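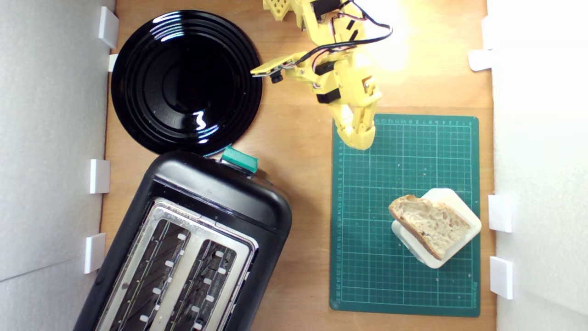
Housing and Home Life, handout 4
Small kitchens in rented apartments

Last week we talked about how families in Gastham shared one stove between several households. Today we continue with the years after, when the new apartments got a kitchen of their own, but a very small one.

Please read the Jõgi text before the seminar. It is 20 pages and the language is old, so begin early. The chapter on heating can be skipped.

Main points from the lecture

The builders in Skimari planned 117 apartments in the first stage. The kitchen was drawn last, in the space that was left between the bathroom and the stairs. On the plans it is often called "cooking corner", and there is no place marked for a table. Tenants ate in the living room, or they put a board over the sink and ate standing.

Small electric appliances changed this slowly. A toaster or a hot plate could stand on any table with an outlet near it, and so breakfast moved out of the kitchen. In the interviews many older tenants say "the kitchen" when they mean the table with the appliances on it, also when it stood in the bedroom. Keep this in mind when you read the sources - the word does not always mean a room.

The rent survey from Balell has answers from 1,210 households. It asks about stoves and running water but has no question about appliances. For those we must use letters, repair bills and household account books.

Terms to know: cooking corner, shared stove, serving hatch, cold pantry.

For the seminar

Choose one floor plan from the folder and write one page about where the tenants could have eaten. Draw on the plan if you like, pencil only please. Hand it in on paper by 20th September.

Questions about the reading go to Impi Hirvonen, after the lecture or by e-mail.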